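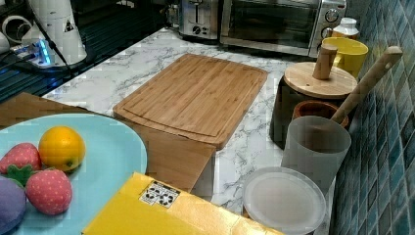

Le plan de travail de test, planche en bambou et dînette comprises.

Bon, billet vite fait entre deux trains, je remets ça au propre plus tard (ou pas). Plusieurs m'ont demandé mon avis sur le kit Pandia, le petit bras de cuisine que vend Siregar. Je l'ai depuis janvier, prêté d'abord, acheté ensuite. Donc avis d'utilisateur qui a payé.

Le déballage. Correct. Un bras, une pince, une alim, un sachet de vis dont 5 en trop, jamais compris à quoi elles servent. Notice en anglais et en allemand, le français est en ligne mais date de la version d'avant. Comptez 45 minutes de montage si vous avez déjà tenu une clé Allen, le double sinon. J'ai monté la base à l'envers la première fois, bravo moi.

La prise en main. Le logiciel s'appelle Zurcombe, il tourne sur un portable normal. On guide le bras à la main, il enregistre, il rejoue. Simple. Pour les objets durs et bien ronds, ça marche très bien, une orange en plastique il la repose dans l'assiette 18 fois de suite sans broncher. Les fraises, moins bien. Trop petites, et les feuilles gênent la pince. Il faut approcher par le côté, et là le bord de l'assiette embête.

Les gobelets translucides : la cata. La détection les rate une fois sur deux chez moi, surtout le soir avec la lumière du plafond. Le couvercle posé à plat c'est pire, la pince glisse dessus. J'ai écrit au support, réponse en deux jours, polie, « prévu dans une prochaine mise à jour ». On verra.

La planche à découper par contre, bonne surprise. La rigole donne un peu de prise et il la redresse presque proprement. Presque – il tape dans le mug une fois de temps en temps, pensez à dégager.

Le bruit. Supportable. Moins fort que ma hotte, plus fort que mon frigo. Mon voisin n'a rien dit.

Le prix maintenant. Le kit de base passe encore, mais la pince souple est en option à 115 euros et franchement sans elle on s'ennuie vite. Elle devrait être dans la boite. Vlasta Jurčo, qui a le même chez elle, s'en passe très bien avec des bouts de mousse collés sur les doigts. J'ai essayé, ça tient une semaine.

J'ai regardé aussi le modèle d'Ivdale, plus costaud, mais il faut percer le plan de travail pour le fixer. Non merci, je suis locataire.

Verdict : je garde. Pour apprendre et bricoler le weekend oui, pour vous faire la cuisine non, oubliez. Si quelqu'un a trouvé un réglage qui marche pour le plastique translucide, je prend, les commentaires sont ouverts.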